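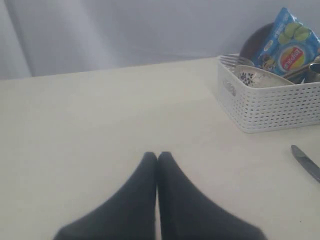
# Table Basket Contents List

Home Lists Kitchen Pantry Changes Contact

Version of 26 May 2007. Kept by Nam-gil Ko.

## 1. Scope

This README covers the mixed basket that stands on the cream table in front of the curtain. The basket is white plastic, rectangular, with perforated walls and an oval handle cutout in the short side. It holds tableware and packaged food together. The list records what belongs in it, how each item is named, and where an item goes when it leaves the basket.

Cupboards, drawers and the sink area are covered by the Firnell list, which uses the same field names but a separate numbering. The two lists were split in February after item names began to clash.

## 2. Files

The list is three plain text files:

- `items.txt` — one line per item, fields separated by tabs
- `places.txt` — permitted values for the `place` field
- `changes.txt` — additions, removals and renames, newest first

Lines beginning with `#` are remarks and should be skipped. There is no header row. Files are saved with one blank line at the end; the Vikard script drops the last item if that line is missing.

## 3. Fields

`id` — four digits, never reused. When an item is broken or given away, its id is retired and stays in `changes.txt`.

`name` — the everyday word for the thing, in the singular, lower case. Use "fork", "bowl", "bag". Do not put the colour in the name.

`colour` — the main colour first, then the pattern colour if there is one. Separate them with a slash.

`group` — one of `cutlery`, `crockery`, `food`, `container`. The basket itself is entered as `container` and is the only item in that group.

`place` — where the item is kept when nobody is using it. See section 5.

`note` — free text, 24 words at most. Leave it empty if there is nothing to add.

## 4. Entries for the visible items

fork. Group `cutlery`, colour `silver`. Lies at a slight angle over the rim at the corner of the basket. The list treats an item over the rim as being in the basket, provided it is resting on it. An item lying on the table beside the basket is entered with the place `table`.

bowl. Group `crockery`, colour `white/dark blue`. Small, ceramic, with the pattern on the inner surface. It sits tilted in the basket. The pattern is entered as `patterned` with no further detail, after an argument over whether such patterns should be called flowers or dots. Older lines that say `flowered` are still valid and will be read as the same value.

bag. Group `food`, colour `blue`. A snack bag, upright behind the bowl, with green slices printed above a round red and yellow logo and a small cartoon figure to the lower left of the logo. The maker's name is not recorded for food, and flavour goes in the note only when it can be read from the front of the packet. Printed pictures of vegetables or fruit are not enough. An earlier version had a flavour field and it was wrong too often to be worth keeping.

basket. Group `container`, colour `white`. Entered as id 3212, the number carried over from the old Heo sheet. All other ids were reissued when that sheet was closed.

## 5. Places

Permitted values are `basket`, `table`, `rack`, `cupboard` and `away`.

`away` means the item is out of the kitchen for any reason. It should not be left for longer than 12 days; after that, either find the item or retire the id. `rack` is a temporary value for crockery and cutlery after washing-up and should be changed at the next check.

Food has no `rack` value. Once a packet is empty its line is deleted, and the deletion is noted in `changes.txt`. The id is not kept on for the next packet of the same thing.

## 6. How to pack the basket

1. Set the basket square to the table edge.
2. Put crockery in first, larger pieces at the bottom.
3. Stand packets upright behind the crockery. Tall packets laid flat take up the whole base and get crushed.
4. Add cutlery last. Handles may go inside or over the rim.
5. Leave the handle cutouts clear so that the basket can be lifted.
6. Update `place` for anything that has moved.

Opened packets need a clip before they go in. Crumbs fall through the wall holes and onto the table. Nothing wet goes in with paper packaging — dry the bowls with a cloth first.

The Pumivis basket used before this one had solid walls and held water after washing-up. Its measurements are still in `changes.txt` and do not apply here.

## 7. Checking

A check takes 10 minutes if the list is in good order. Work from the top of the basket downwards and compare each thing with its line. Correct the `place` field straight away; put other corrections in `changes.txt` first and copy them across afterwards.

Tilted or nested crockery should be lifted out. A small bowl can sit on top of another of the same pattern and be missed. Put everything back in the order given in section 6.

If an item has no line, give it the next free id and fill in every field except `note`. If a line has no item, set the place to `away` and record the date of the check.

## 8. Known problems

- Matching cutlery cannot be told apart. Forks of one set share a description, so only the id differs, and the ids are assigned by order of entry. Swapping two forks is not an error.
- `colour` does not distinguish a coloured rim from a coloured inside.
- Glossy packets are entered by the colour of the front. Some have a different back, and two people have already entered the same packet twice for this reason.
- The curtain behind the table is left out of the list altogether, as is the table. Neither is kept in the basket or the cupboards, and neither has an id.
- Lines copied from the Heo sheet may have spaces in place of tabs. Vikard reads these as one long name. Replace the spaces by hand.

## 9. Changes in this version

Removed the `owner` field. Merged `plate` and `bowl` groups into `crockery`. Added the rule on items resting over the rim. Reworded section 6, step 3.

The `weight` field is still under discussion and should be left out of new lines for now.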